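Mirkbridge Coal and Rail Shipments Dataset

Data card, version 3

Summary

Mirkbridge is a table of coal shipments by rail and river through two border crossings and one inland port, put together from customs notices, rail waybills and port bulletins. It has 2262 shipment records. Each record is one consignment: what was moved, how much, from which loading station, to which unloading point, and under which declared origin. The data was collected for work on trade restrictions and on how declared origin changes between the first waybill and the last customs form.

The dataset is maintained by Chae-won Jeon. Emiliano Montecinos wrote the parser for the waybills and still handles corrections to the station list.

What is in the package

shipments.csv -- one row per consignment
stations.csv -- loading and unloading points, with older names
origins.csv -- declared origin at each stage, linked by shipment_id
sources.csv -- the document each row was taken from
notes/ -- coding decisions, one text file per topic

All files are UTF-8, comma separated, with a header row. Empty cells mean the value was missing in the source. A zero means the source said zero.

Main fields in shipments.csv

shipment_id: stable across versions. IDs of deleted rows are not used again.
load_month: month of loading as printed on the waybill. Where only a customs date exists, the field is empty and customs_month is filled.
grade: anthracite, coking, steam, mixed or unknown. We did not try to split "mixed".
tons_declared: metric tons. Short tons in the Plakano port bulletins were converted, and the original number is kept in tons_raw.
consignee: the receiving firm as printed, with spelling made uniform. Stergiou appears under four spellings in the sources and under one here.
origin_first, origin_last: declared origin on the earliest and the latest document we hold for that consignment.
confidence: high, medium or low. See below.

How the records were made

Waybills came to us as scans. The parser reads the table part of each form, and a person then checks the tonnage, the station code and the origin line against the scan. Customs notices were already text and needed only light cleaning. Port bulletins were typed in by hand, because the layout changes almost every month.

A waybill and a customs notice were joined into one record when the wagon numbers matched and the tonnage differed by less than two percent. If the wagon numbers were missing on one side, the join was made on consignee, grade and month, and the confidence was set to medium. Single-document records are marked low unless the document is a stamped customs notice.
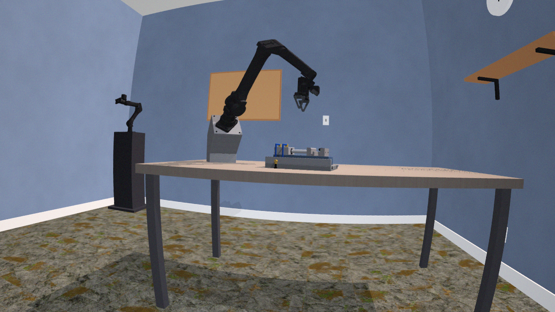
Two people coded a sample of 560 records independently. They disagreed mostly on grade, where the forms use trade names that cover more than one type of coal. Disagreements were settled by going back to the scan, and the rule used each time is written down in notes/grade.txt.

Known problems

Coverage of the Prukbridge crossing is thin for the winter months. The crossing office changed its form in January and we have few of the new ones. Do not read the drop in the winter rows as a drop in trade.

There are 14 station codes we could not place. They are kept in stations.csv with the region left empty. Some are probably private sidings.

Tonnage is what was declared. We have no weighbridge data. Rows where the same wagon appears at two stations in one month are flagged in the column wagon_conflict, and roughly 25 of these look like typing errors in the source -- the rest we can't explain.

Transshipment at Plakano breaks the chain. Coal from several trains goes into one barge load, and the port bulletin gives only the total. For these rows origin_last describes the barge load and should not be compared with origin_first one to one.

Uses

The table is suited to looking at routes, at receiving firms and at changes in declared origin. It is not suited to estimating total exports. A changed origin line is not proof that anyone broke a rule; there are ordinary reasons for it, including resale in transit and blending. Please do not name a firm in print on the basis of a single low-confidence row.

Changes since version 2

Added river shipments through July.
Split the old origin column into origin_first and origin_last.
Fixed a date error that moved some late-evening loadings into the next month.
Removed duplicate rows from the port bulletins.
Renamed the column buyer to consignee.

Corrections

Send the shipment_id, the field, the value you think is right and a copy of the document that shows it. Corrections to station names go to Emiliano Montecinos, everything else to Chae-won Jeon. Accepted corrections go into the next version and are listed in notes/corrections.txt.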